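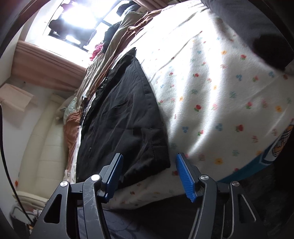 Baldur Blöndal replied: I had the same trouble with the Zepeda jacket. Close every snap before you start, or the front panels slide apart on the second fold. Did you try it with the snaps closed?

Reply from ticket owner, 2025-06-30

Yes, tried that today. Results below. The problem is still a crooked bundle that opens up when it goes on the shelf.

Attempt 1: Sleeves folded in first, then the bottom up. One sleeve slipped out.

Attempt 2: Folded in half down the middle. Left a hard crease along the placket.

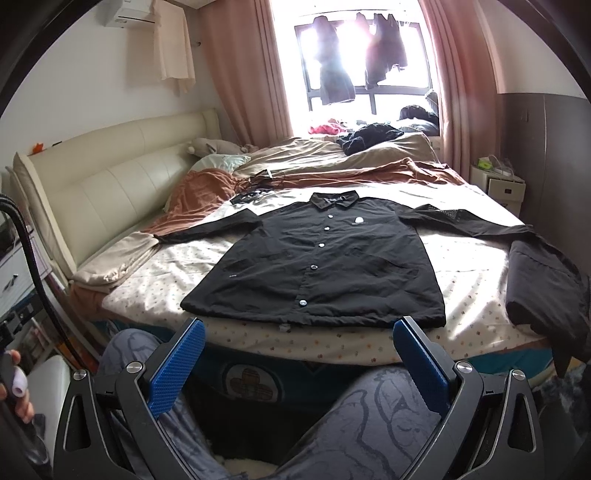

The Varnutcombe folding guide says to start face down. I started face up for attempt 3 so I could keep the placket straight. With the white snaps fastened down the center and both sleeves stretched out to the sides, the body stayed square when I smoothed it toward the hem. Then I turned it over, brought each side in to the middle, laid the sleeves straight down and folded from the hem up to the collar. It held when I lifted it.

Still open: the collar makes the top end thicker than the rest. Has anyone tried folding from the collar down?

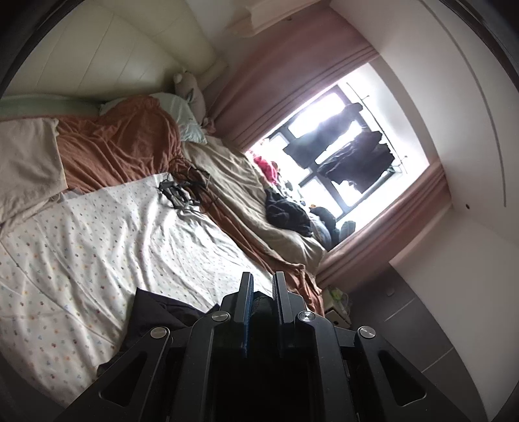
Bed with the rust-orange blanket bunched up, bedding still to do.

Status: sleeves fixed, collar pending. Will try the other jacket next and add the result to this ticket.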